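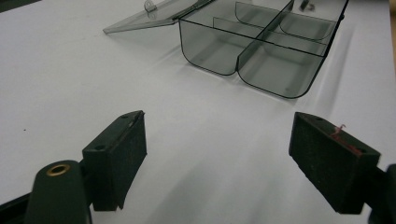 Oleksandra Zhuravel wrote in to say she had given up on sorting her beads by color and now sorts by hole size, and that the Fedard was the first organizer she'd owned where that made sense. We love hearing this kind of thing! Bead people, fly tiers, watch tinkerers and model railroaders all seem to end up with their own system, and the Fedard is happy with any of them.

Fedard Small Parts Organizer, by Harasym

The Fedard has been in our catalog longer than almost anything else, and the current version is our favorite so far. The dividers slide out if you want long slots for pens, tweezers or drill bits, and they go back in with a firm push (line up the little notch first, it only fits one way). The floor of each compartment curves up at the front, so you can sweep a tiny washer out with one fingertip. If you've ever chased an M2 nut around a square corner you'll know why we get excited about a curve.

It holds up to 400 grams per row. Fishing weights are fine in the back row, but please spread them out.

What people keep in theirs: seed beads, guitar picks and string pins, sewing machine feet, fuses, earring backs, spare keyboard switches, vegetable seeds. One customer has 20 of them on a shelf in her garage, labeled by year, and we still haven't figured out what the years mean.

Labels
A sheet of 80 blank labels comes in the package. They take pencil and ballpoint well, gel pen less so. Peel slowly and they come off clean. Refill sheets are sold in packs of 200 labels.

Care
Hand wash with dish soap and let it air dry with the lid open. Keep it out of the dishwasher, and away from acetone and nail polish remover, which will cloud the plastic. Replacement dividers are listed under Drarken Spares.

Goes well with
Tekinport carry strap
Drarken parts tray, shallow
Drarken parts tray, deep (back in September)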